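Last updated January 17, 2020

# Oiling and looking after a bare pine table

Pine is soft, cheap and easy to find second-hand, and a lot of people end up with a pine table they don't quite know what to do with. It may have come with a thick orange varnish that is wearing off in patches, or it may have no finish left at all. This page covers taking an old finish off, sanding, oiling, and the small repairs that come up afterwards. It is written for a table that gets used every day.

I have done four tables this way. The oldest was bought from a house clearance and had 1952 pencilled on the underside of the top, along with a set of measurements in inches. The newest was a flat-pack one called Skollach that had been left in a conservatory and gone grey along one side. The method was the same for both.

## What you need

- Sandpaper in 80, 120 and 180 grit
- A cork sanding block, or a random orbital sander if you have one
- A cabinet scraper (optional, good for thick varnish)
- Finishing oil — I use Esen table oil, but any oil sold for indoor tables will do
- Lint-free cotton cloths, old T-shirts are fine
- White spirit
- A dust mask and gloves
- A vacuum cleaner with a brush head
- Wood glue and a couple of clamps if any joints are loose

A half-litre tin of oil does a six-seat table three times over with some left. Don't buy the big tin unless you have other things to oil, as it thickens once opened and goes stringy after a year or so.

## Check what is on it already

Put a drop of water somewhere that doesn't show, such as the underside of an overhang. If it soaks in and darkens the wood within a few minutes, there is little or no finish left and you can go straight to sanding. If it sits there as a bead, there is varnish, lacquer or wax on the wood.

To tell wax from varnish, rub a small area with a cloth damped with white spirit. Wax softens and comes off on the cloth as a yellowish or brown smear. Varnish stays put.

Wax has to come off before you sand or it will clog every sheet of paper you own. Work over the table with white spirit and a scouring pad, a section at a time, wiping up the sludge as you go. Do it twice. Open the windows.

If the table is painted and could be old enough for the paint to contain lead, don't sand it. Test kits are sold in DIY shops. If the test comes up positive, use a chemical stripper and follow the instructions on the tin, or leave the paint where it is and go over it.

## Fix the joints first

Turn the table upside down on a blanket. Take hold of each leg in turn and try to move it. Bolted legs usually only need tightening, and a quarter turn is often enough. Pine crushes under a washer if you lean on the spanner, so stop when it feels firm.

Glued joints that have opened up need cleaning out before new glue goes in. Scrape off the old glue with a narrow chisel or a craft knife, run fresh glue into the gap, clamp it and leave it overnight. Wipe off what squeezes out with a damp cloth straight away. Dried glue doesn't take oil and leaves a pale patch that only shows once the rest of the job is done.

Gaps between the boards of the top are another matter. A solid top gets wider in damp weather and narrower when the heating is on. A gap that appears in winter will often have closed by July. I leave these alone. Filler pushed into a winter gap gets squeezed out again in summer and brings splinters with it.

## Sanding

Always sand along the grain. Scratches that run across it are hard to see on dry wood and very easy to see under oil.

Start with 80 grit if there is varnish to get through, or 120 if the wood is bare. A scraper is quicker than paper on thick varnish and makes shavings instead of dust. Hold it tilted slightly away from you, bend it a little with your thumbs and push. It takes ten minutes or so to get the feel of it.

Keep the sander moving. Pine is made up of soft pale wood and harder dark lines, and a sander left in one place digs out the soft part and leaves ridges. With a block this happens less, and for a small table I'd do the whole thing by hand.

Knots are harder than the wood round them. If you press on with a soft pad you'll end up with each knot standing slightly proud, which you can feel with a flat hand. Use a hard block over the knots and it stays level.

Go through the grits in order. Between each one, vacuum the top and then wipe it with a dry cloth. Stop at 180. Finer than that and the surface starts to polish, and the oil sits on top of it without going in.

Round the edges over very slightly with the last sheet. A sharp edge on pine dents within a week, and the finish wears off it first.

### Raising the grain

Once you have finished with 180, wipe the whole top with a damp cloth and let it dry for a couple of hours. It will feel rough and slightly furry. Go over it lightly with the same used 180 paper, just enough to take the fur off. If you skip this, the first wet glass does the same thing to your finished surface.

### Dents

You can often lift a dent out with steam, as long as the fibres are only crushed and haven't been cut. Lay a damp cloth over the dent and touch it with the tip of a hot iron for a few seconds. Lift it, look, and do it again if needed. Do this before the final sanding. It doesn't work on scratches or gouges.

## Oiling

Do this in a room that isn't cold. Below ten degrees or so the oil takes days to dry and stays tacky.

1. Stir the oil. Don't shake it, as the bubbles get carried on to the wood.
2. Oil the underside first, one coat. A top finished on one side only is more likely to cup.
3. Turn the table the right way up and put oil on the top with a cloth, working along the grain. Put on enough to look wet all over.
4. Leave it for fifteen minutes. Some patches will go dull where the wood has drunk it. Add a little more to those.
5. Wipe off everything that is still on the surface with a clean dry cloth, then go over it again with another. This is the step people rush. Oil left standing dries to a sticky skin, and the only cure is to sand it off.
6. Leave it overnight, or for as long as the tin says.
7. Rub it down lightly with a fine abrasive pad, wipe off the dust, and put on a second coat the same way. Then a third.

End grain takes far more oil than the face of the boards, so give the two short ends an extra coat each time.

**Used oily cloths can catch fire on their own.** Drying oil gives off heat, and a cloth bundled up in a bin holds it in. Lay each one out flat outdoors until it is stiff, or soak it in water and put it in a metal tin with a lid. Do this every time, even with a small cloth.

After the last coat the table can be used gently from the next day. It reaches its full hardness after two or three weeks. Until then, use mats, keep hot pans away from it and don't leave anything wet standing on it.

## Colour

Oil makes pine darker and more yellow as soon as it goes on, and light carries on the job for years. If you like it pale, look for an oil with a little white pigment in it. The Calloway white oil is a reasonable one. Stir it often, because the pigment settles, and try it on the underside before you commit. Two coats of white and one of clear gives a result close to bare wood. Three coats of white starts to look chalky.

I wouldn't stain pine. It takes stain in blotches, and the knots come out a different shade from everything else.

If the table stands near a window, move whatever lives on it from time to time during the first few months. Fruit bowls and runners leave pale shapes.

## Day-to-day cleaning

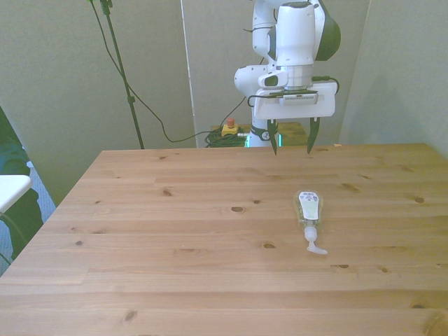 For ordinary dirt, use a cloth wrung out in warm water with a small squirt of washing-up liquid, wipe along the grain, then dry it with a second cloth. Avoid kitchen sprays with bleach or ammonia in them, which strip the oil and leave the wood grey. Scouring pads do the same more slowly.

Wipe up spills when they happen. Water left for a few minutes does no harm on a well-oiled top. Red wine, beetroot, turmeric and strong tea will all mark it if they are left.

Anything made of steel or iron that stands on damp pine can leave a blue-black mark. This is a reaction in the wood, so washing won't shift it. Oxalic acid, sold as wood bleach, usually does. Wear gloves and eye protection, follow the packet, rinse well, and oil the patch again once it is dry.

## Repairing a patch

The good thing about oil is that you don't have to redo the whole top when one part gets damaged.

**White rings** from hot mugs often fade in a day or two. If not, rub with a little oil on a fine pad, then wipe dry.

**Water marks with a hard edge** need a light sand with 180, following the grain and feathering out well past the mark. Re-oil the area twice.

**Grease** goes in deep. Cover it with talc or cornflour, leave it overnight, brush it off and repeat until the powder stays dry.

**Sticky knots** are resin coming out, usually in a warm room or in direct sun. Scrape off the blob once it is hard, wipe the knot with white spirit and re-oil. It may come back a few times. A knot that has come loose can be fixed with a little glue run round it. For a small hole I use Katex filler in light pine, pressed in a bit proud and sanded back when dry. It ends up slightly paler than the wood round it.

## When to oil again

Put a few drops of water on the part that gets most use. If they bead, leave the table alone. If they spread and darken the wood, it wants a coat. On a kitchen table that tends to be twice in the first year and once a year after that. A desk or side table can go much longer.

For a top-up coat there's no need for full sanding. Wash the table, let it dry overnight, rub over it with a fine pad, vacuum, and put on one thin coat. Wipe it off after fifteen minutes as before. Starting after supper works well, as the table is then free to dry until morning.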